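The Branch to Wodirthorpe

By the time the kettle had boiled he had laid his last length of track, and it was only nine in the evening, which left him standing in the spare room in his socks with a cup of tea and nothing whatever to glue. He had been building the Wodirthorpe branch for so long that he had stopped thinking it could be finished. It went all the way along the back wall now, through the cutting, over the Ondrejka viaduct with its 54 little arches (every one cut by hand, and the last dozen noticeably better than the first) and down to the harbor at Rerketside, where the gulls were made of wire and hope.

He wanted to run the evening train. He had promised himself that for years, the way other people promise themselves Italy. It would leave Wodirthorpe with 2 coaches and the small green engine he had bought as a bag of parts, and it would take its time, because it was a country train and the people on it were going home to supper.

Now, his wife had her own views about the railroad, most of them kind. She had painted the sky for him one wet May, and she had also named the engine. He had wanted something grand. She had looked at it sitting there on the kitchen scales and called it Cletine, and after that it could hardly be called anything else.

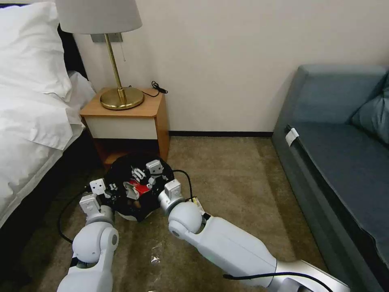
It ought to have a passenger, she told him from the doorway, and not one of those gray men with a briefcase, either. She had come up to see why the house had gone so quiet. If he was going to make such a fuss over a first train, she said, then somebody should be on it who was glad to be going.

He thought about that for a good while, long enough for the tea to get cold. There were more than 900 people on the layout by then, counting the crowd at the cattle market, and he went looking among them with the tweezers. He found her at last on the platform at Rerketside, a woman in a red coat with one arm up, waving. She had been waving at an empty track since before they put the new roof on the house.

So he moved her to the other end of the line and sat her by the window of the second coach, where her arm stuck out a little, and he turned down the lamp. Cletine hummed, thought it over, and went. The trip took 30 seconds longer than he had worked out on paper, what with the grade up to the viaduct. His wife leaned on his shoulder and they watched the lit windows go over the arches, good ones and bad ones alike, and down toward the water.

"Well, bring her back," she said, when it had stopped. "She'll have left something on the stove."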